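Lirkari (software library)

Lirkari is an open source library, written in C++, for describing panels, forms and dialog windows in desktop programs. It is developed by the Kavanagh project and is used mainly in viewers and editors for three-dimensional content.

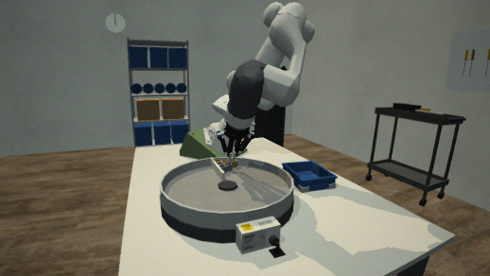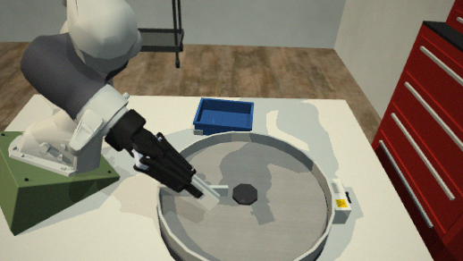
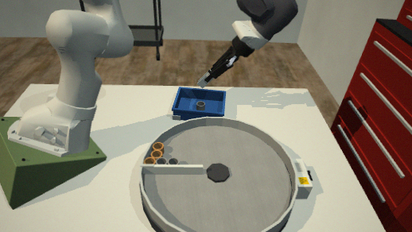
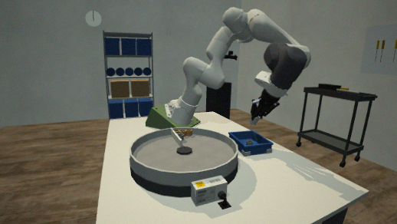

Computer-rendered views of a white robot arm at a table.

Origin

The library began as a part of Puvasia, an older interface toolkit. In Puvasia the layout of each panel was written directly in the source code, and a small change of a label required that the whole program was compiled again. Lirkari was separated from it when the layout was moved to text files. The first independent release contained 40 widget classes. The present release contains 60, and four of them are marked as deprecated.

Structure

Every visible element is derived from one base class, which stores the name, the position and the enabled state of the element. A panel owns its child elements and deletes them when it is closed. Access to a child is made by name. If the name is not found, the library writes a warning to the log and returns an empty placeholder, so that the program can continue.

Layout files are read at start and kept in memory. A file may include another file, to a depth of eight levels. Circular includes are detected by the parser and reported with the line number.

Events are delivered on the main thread only. Programs which load data in the background must place their results in a queue, and the queue is emptied once for each drawn image.

Documentation

The reference manual is generated from comments in the header files. It has 643 pages, one for each documented class or file, and lists 2,757 functions. The quality of the comments is not equal in all parts. The text input classes are described in detail, while many drawing functions have only the name and the line of definition.

Related software

Restenari is a separate tool for editing the layout files with a preview. It does not yet support nested includes and saves such files as a single document.

See also
Puvasia
Widget toolkit
Layout manager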